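Notebook entry, October, 14:20
Project Zurkberg, handheld collection, flat household items

The session began with the object list carried over from Masilela. The target for this list is 3000 accepted episodes; the count stood at 1357 before the session. P. Molefe operated the gripper and recorded 104 attempts, of which 58 were accepted on first review. Most rejections were for starting with the fingers already closed. Episodes are to begin with the fingers open over the table.
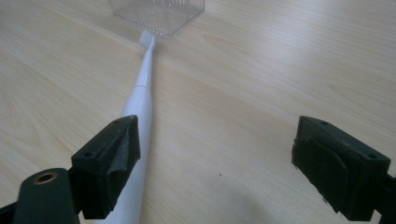
Fig. 1. White-handled fly swatter on the wood tabletop, fingers open.

Clear plastic items are to be tagged separately at labeling. Pad wear to be checked before the next session.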